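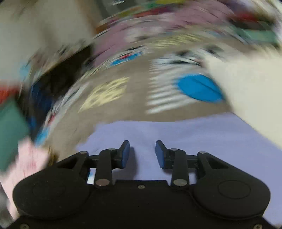

Home and Shop Robotics, Session 3
Building and checking a two-finger hand-held gripper
Handout for the Zusthorpe shared workshop group
Prepared by Lakmal Pramanik. Wiring notes by Ruba Qudah.

What this session covers

Last session we cut and drilled the arms. Today we put the linkage together, set the finger pads, and go through the bench checks before anyone takes a gripper home to record with. If you missed the drilling session, take a finished set of arms from the Jodard drawer and write your name on the sheet.

The Iser design is a hand-held tool. You move it yourself, the fingers open and close, and a camera on the tool records what the fingers do. The recordings are used later to train an arm to do the same job. For that to be any use, the gripper you hold has to behave the same way every time. A sloppy pivot in your hand turns into a sloppy grip on the arm.

1. The linkage

Each finger is carried by black arms pinned to the body. The left and right sides are mirror images, so lay them out on the bench facing each other before you put in any pins. The most common mistake in the November group was two left sides.

Put the pins in from the body outward. Leave everything slightly loose until both fingers are on, then close the fingers by hand and tighten in this order: lower pivots, outer pivots, upper pivots. Tighten until the side play is gone, then back off a little. The fingers should fall open under their own weight when you tip the tool. If they stick halfway, one pin is too tight, and it is usually an upper one.

Do not use thread lock yet. You will be taking at least one side apart again.

2. The finger pads

The pads are the blue pieces that face each other across the gap. They need to meet flat. Hold the closed fingers up to a lamp and look between them. Light showing at the tip means the pads are toed out, and light at the base means they are toed in. Shim behind the pad with paper until the line of light is even, then replace the paper with the thin plastic sheet from the supplies box.

For cloth we want the tips to touch slightly before the base. One thickness of paper is enough. With more than that the tips take all the load and the pads start to peel.

Wipe the pads before each recording. Fabric lint builds up quickly, and a linty pad slides on knits.

3. Wiring and camera (Ruba Qudah)

Run the cable along the body and leave a loop where it exits, big enough to put two fingers through. Tape it at both ends of the loop. If you work over a bed or a table, route the rest of the cable off to the side and check that you can reach the far corner without pulling on it.

Lock exposure before you start. Auto exposure drifts when a pale shirt fills the view, and the clips then don't match each other.

The wide lens bends everything near the border of the picture. Don't try to correct that in the recording. We keep the files as they come and deal with the lens in software.

Record a still section at the start and end of each clip. Fast moves blur the background badly, and if the whole clip is fast the tracking software has nothing to hold on to. Move at the speed you would use to carry a full cup.

4. The fold task

Our test job for this build is handling clothes. Cloth is harder than blocks or cups because it changes shape as soon as you touch it, and two grippers have to share the load. Work with a tool in each hand.

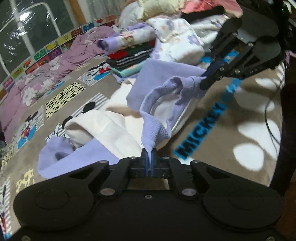

Both grippers on one lavender knit garment, with the fabric stretched and twisted between them.

A twist like this is what you get when the two tools take hold at different angles. It is not a fault in the build. Set the garment down, let go with one side, turn that gripper to match the other, and pick up again. Keep the clip - regrasps are worth having.

Steps for each garment:

Pick up one edge with the near gripper. Pinch only as much cloth as the pads will cover.
Take a second corner with the other gripper.
Pull apart until the cloth just stops sagging.
Lower the far edge first, then bring the near edge over it.
Open both grippers fully before you move away. Half-open fingers drag the top layer.

Mix the garments. Knits, thin cottons, prints and plain colors should all be there, and some should start out heaped up. A patterned bedspread underneath is fine and even helpful, as the tracking software does better over a busy surface than over a plain one.

5. Bench checks

Do these with the tool in your hand and fill in the card.

Open and close: 318 cycles, then check every pin for play. The number comes from the counter wheel on the Sultana jig, which makes one full turn in 318.
Pad line: repeat the lamp test after the cycles. If the line has changed, a pin has moved.
Hold test: pinch a T-shirt by one corner, hang it, and wait one minute. No slip allowed.
Cable: swing the tool through its full reach and watch the plug. It should not move.

If the tool fails any check, fix it and start the cycles again from zero. This takes a while. Bring something to listen to.

6. Recording targets

The group target for the build is 2000 usable clips across all the finished grippers. We had 2352 raw clips on the shared drive when this handout was printed, but many of those have the first problem listed below, so keep recording.

Reasons clips were thrown out so far, most common first:
No still section at the start.
Exposure not locked.
A hand or sleeve covering the lens for more than a moment.
Battery ran out partway and the file did not close.

Name your files with your initials, the tool number and the clip number, in that order, no spaces.

Before next time

Finish the linkage and the cycles. Bring your filled-in card and the tool with the body cover off so Ruba can look at the cable run. The next session is Saturday, July 19, 2025, same room. We will start on the mount that joins the finger assembly to the arm, so read the two pages on bolt patterns in the binder first.

Spare pins are in the tray under the drill press. Put back the ones you don't use.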